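So I finally got my hands on the Prikby kit, the two-arm one I've been going on about since April, and I promised a few of you a proper write-up. Get a coffee, this got long!

Quick recap if you're new. Prikby is a monthly rental. They send two arms with grippers and a login for Flanance, the software that runs everything, and you pay $583 a month with a 3 month minimum. I went back and forth on that price a lot (my car payment is smaller). What sold me was the add-on pack for network gear, because plugging cables into a switch is the fiddliest job I could think of and I wanted to see it sweat.

Setup took me an evening. The manual is 189 pages and I read maybe thirty of them, mostly the bit on calibrating the wrists. Bülent Gündoğdu from their support line talked me through the rest over the phone and was lovely about it, even when I'd swapped the left and right arms in the settings. Twice.

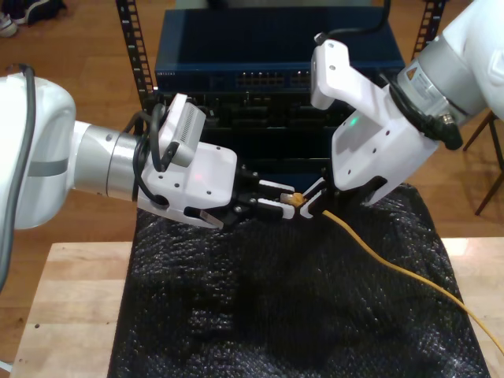

Both grippers in close around the one yellow plug, with the switch right behind.

Okay, the good stuff. The fingers are gentler than I expected. An Ethernet plug is a tiny thing and I was braced for crunching noises, but I haven't broken a single clip. The little lights on the grippers are handy too, although I'd love it if the manual put the color chart somewhere near the front.

The not so good: Flanance is slow to load a saved routine, and it logs you out if you wander off to make a sandwich. I also looked at Kaplan, which is cheaper at $213 a month, but you only get one arm for that, and passing a cable from hand to hand was the whole reason I wanted to do this. A second arm bumps the price up so far that I stopped reading.
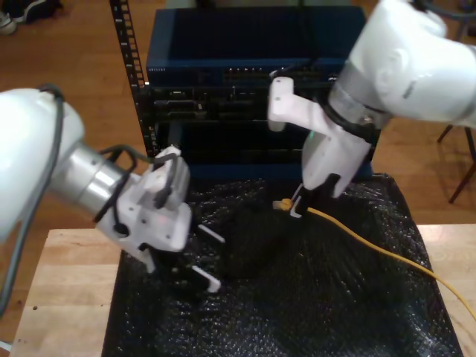
Issue 3

Cables are still the hard part. The plug end I can plan for, but the rest of the cable goes where it likes, and I've ended up spending more time thinking about slack than about ports. Holding it close behind the connector works best for me. Go any farther back and the plug droops and you're aiming at nothing.

Would I keep it past the minimum? I'm leaning yes, if they fix the logout thing. Faka has a similar kit coming and I've put my name on the list, so there may be a side-by-side later on. Leave me a comment if you've tried either one, especially if you've got a trick for stiff cables!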